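4.2 What went wrong with the wrappers

I had expected the fault in this task to come from the chopsticks themselves. They are thin, they roll, and they cross each other in a pile, so I spent most of November tuning the grasp planner for exactly that. Then we trained on the Rondmont kitchen set (183 demonstrations, all with hand-held grippers, all putting chopsticks into a compartment basket) and the policy failed on something much duller — the clear plastic sleeves.

The failure goes like this. The arm closes on the end of a sleeve, the width sensor reports a good grip, and up it goes. The sleeve slides off the wood or tears, the sticks stay behind, and the policy carries on to the basket with a bit of plastic as if all is well. We logged 1244 grasp attempts on the Mushi arm, and nearly a third of those on sleeved pairs ended this way. Bare pairs hardly ever did.
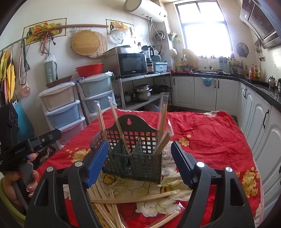
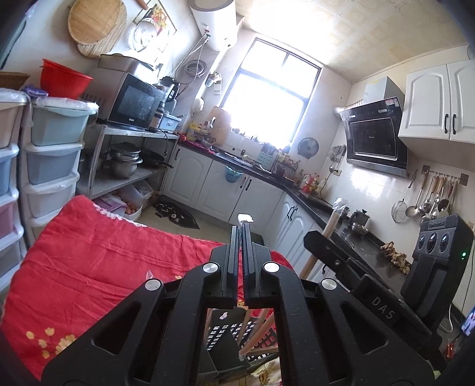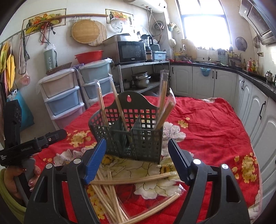
Figure 3. Views from hand-held grippers in the kitchen. Top: wrapped packets in the basket and more on the cloth. Middle: a small white scrap at the fingertips. Bottom: a heap of chopsticks in front of the basket, with a torn wrapper among them.

My first guess was lighting. Clear film catches daylight in odd ways, and I was pretty sure the depth estimate was landing on the shine. So I reran everything at Lindmont with the blinds down, which cost me a whole evening, and the numbers barely moved. Oh well!

The real trouble was in our labels. We had marked a grasp as good whenever the fingers stopped short of fully closed, and a folded bit of film is thick enough to pass that test. The policy was doing what we'd taught it. I went back through the training clips and relabeled them by hand, using the moment of release in place of the moment of closing, and I added a check 2 seconds after lift that compares the motor load with an empty hand.

With both changes the Ceker controller stops and retries when it has only plastic. It still gets fooled when one stick comes up inside a torn sleeve and the other stays down — the load looks plausible, just a bit low. I don't have a fix for that yet, and a tighter threshold made it drop perfectly good pairs, so I left the setting where it was for all the runs in Section 5.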